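Zimholm Martial Arts Opens New Self-Defense Studio in Ultmont

ULTMONT, 10/4/26 - Zimholm Martial Arts is delighted to announce that its new studio on Agudelo Street has opened its doors, with beginner classes in judo and practical self-defense for anyone from age 10 on up. The studio has 2210 square feet of space, and we could not be happier to finally share it with our neighbors, many of whom have been asking since August when they could come in and try a class!

"I started judo as a very shy girl, and it gave me a place to belong," said head instructor Asnakech Lencho. "I would love for every family in town to feel that same welcome when they step onto our mats, whether they stay for a month or for the rest of their lives." 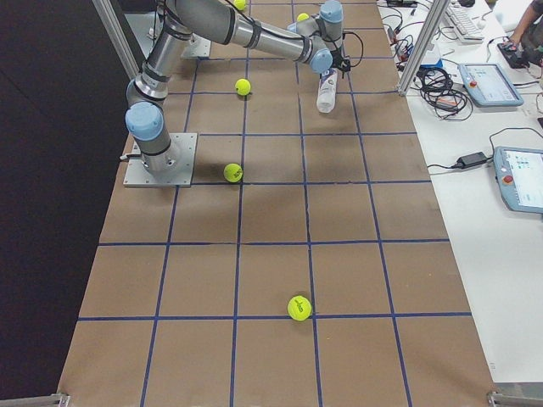
Classes and Enrollment

New students may take five classes free of charge before they decide on a membership, and loaner uniforms from Raretti are kept at the front desk in most sizes. Families who enroll together pay a single sign-up fee.
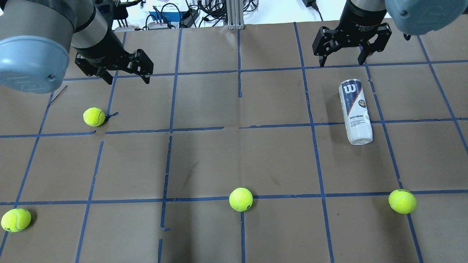 Beginners at Zimholm spend their first weeks on falling, rolling and footwork, and we take our time with all of it. Ms. Lencho likes to teach footwork with simple things that people already have at home. Strips of blue painter's tape laid out in a grid of squares make a fine practice pattern on the floor, and students are warmly encouraged to mark out a larger one in the garage or basement and step through it slowly between classes.

To reserve a free class, please stop by the studio or call the front desk any afternoon.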